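Foam craft sheet, foam letters and foam tile all come from the same family of soft plastic, and they fail in the same ways: dented edges, glue that lets go, and color that fades on the window side. The notes below cover cutting, fixing, cleaning and storage for sheet up to 9 mm thick.

## Cutting

Use a snap-off knife with a fresh segment. A dull blade drags the foam ahead of it and leaves a scalloped edge. For 3 mm sheet, one pass is enough. For 6 mm, make two passes, the first to half depth. Hold the blade upright on curves and turn the sheet, keeping the knife hand still.

Inside corners should be cut from the corner outward. Overcuts at a corner open up later when the piece is flexed.

Scissors are acceptable on 3 mm sheet only. On thicker stock they pinch the bottom face and produce a beveled edge.

## Smoothing edges

Sand cut edges with 300 grit paper wrapped around a flat block. Use light strokes in one direction. Coarser paper tears the cells and the edge turns fuzzy. Wipe off the dust with a damp cloth before any glue or paint goes on.

## Fixing foam to cloth

Contact cement gives the strongest bond but stains thin fabric and cannot be undone. Double-sided tape holds on smooth board and lets go on loose weave. For anything that has to come off again, pins are the better choice.

- Put pins in at a slant, through the back of the cloth and into the foam, stopping short of the front face.
- Use two pins on small pieces and one at each end of every long stroke on large ones.
- Start with the largest piece, then set the others from it.
- Check the spacing from the far side of the room. Soft folds in the cloth tilt a letter more than expected.

Steam the cloth before pinning if flat letters matter. Bright colors such as yellow and orange read well on black without any extra outline.

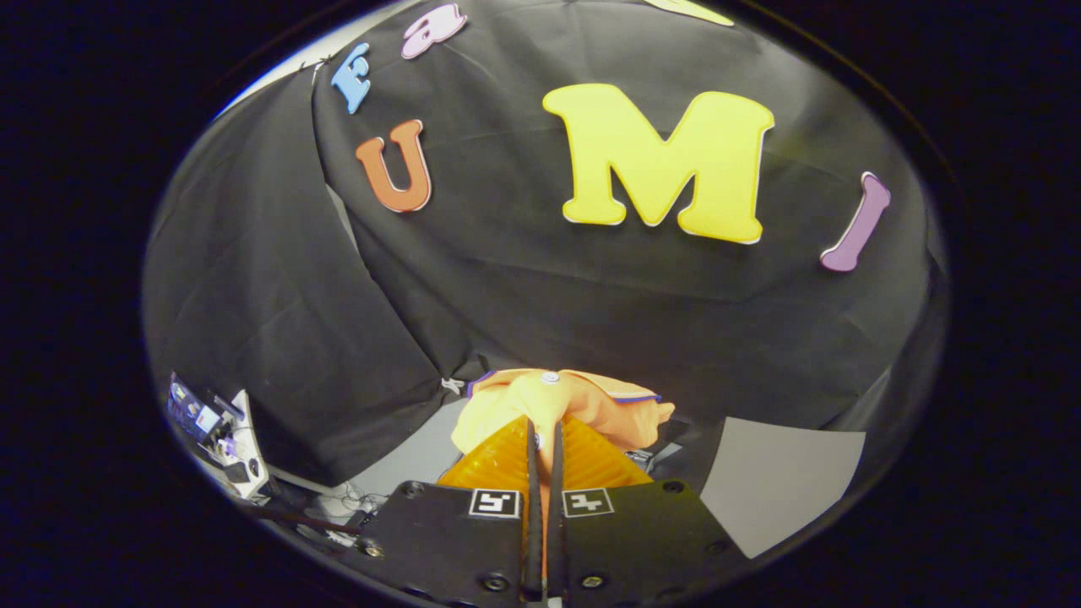
## Cleaning

Lukewarm water and dish soap remove most marks. Rinse, blot, and dry flat on a towel. Keep solvents away from foam — acetone dulls the surface and softens some grades. Pencil comes off with a white eraser. Ballpoint usually does not come off at all.

## Storage

Lay sheets flat, with paper between dark and light colors. Rolled sheet takes a set and has to be weighted for a day or more before it can be cut accurately. Keep it out of direct sun and away from heating vents. Offcuts larger than a hand are worth keeping for test cuts and shims.

Dents from clamps or stacked boxes often rise with a hair dryer on low, held well back and kept moving. Deep creases stay.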